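4.3 Retirada de film en el puesto Fivia

El puesto retira el film plástico sobrante de la mesa. El operario deja de hacerlo a mano y pasa a supervisar el ciclo y a resolver los avisos.

1. Seleccione el programa 40 en el panel.
2. Compruebe que los dos dedos cierran sin desfase.
3. Inicie el ciclo y espere a que la pinza sujete el film por el borde.
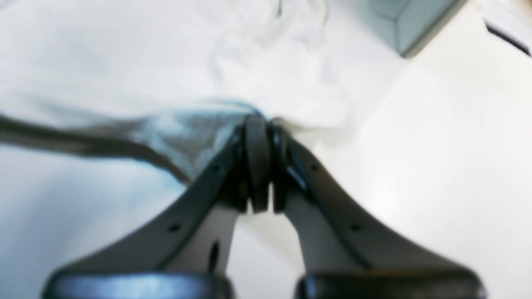
Figura 12. Film transparente sujeto entre las puntas de los dedos.

4. Si aparece el aviso 319 (agarre no confirmado), pulse Repetir. Tras dos avisos seguidos, pase a modo manual.
5. Anote la intervención en el parte de turno - código de puesto incluido.

PRECAUCIÓN: no tire del film con la pinza cerrada. Pulse antes Abrir.

NOTA: el operario de retirada pasa a figurar en el cuadrante como supervisor de célula. Los cambios de turno y la formación los gestiona Efua Darko, extensión 1349.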